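3.2 Where people chose to sit

We had expected, going in, that the people at the Paiva office would settle near the windows, and for the first week or two they mostly did. By September, though, the pattern had drifted, and our colleague Jussara Furtado was the first to notice that the desks along the inner wall were filling up well before lunch. 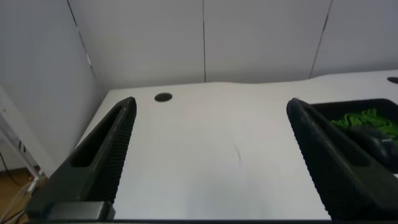
Figure 4. White desk surface with a round cable grommet.

Of the 200 booking records we kept, around 60 percent were for inner desks, and when we sat down with 15 of the regular users (over a good deal of coffee, it must be said) they talked mainly about glare and about having something solid in front of them. A few also mentioned the kitchen noise, which we had not asked about and wish we had. 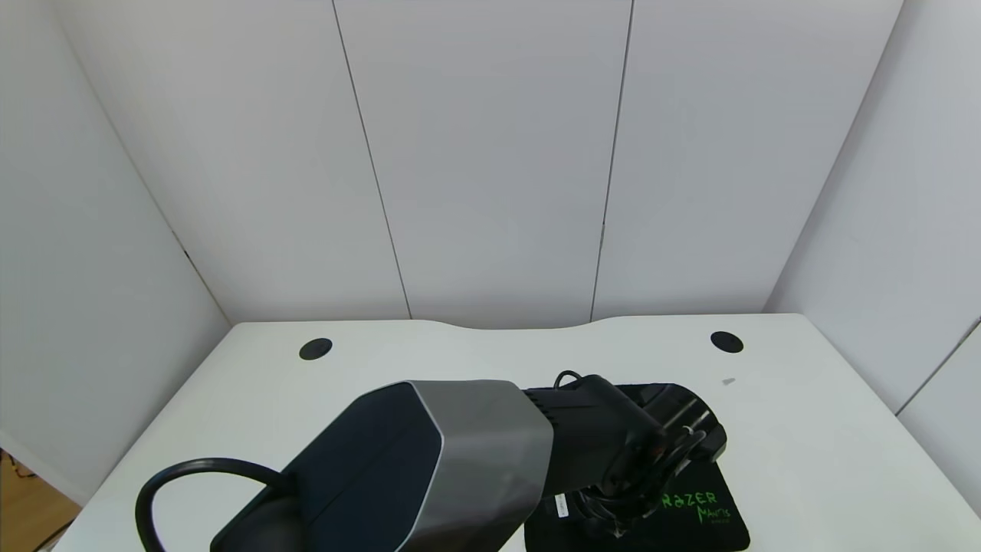 Pacheco and Heydari found much the same preference in their earlier study at Flaltport, although their staff had fixed seats on 3 days of the week and so had less room to wander. We are grateful to Emerson Aguiar for sharing the Wednesday records, and we return to them in Section 4, where the question of noise is taken up properly.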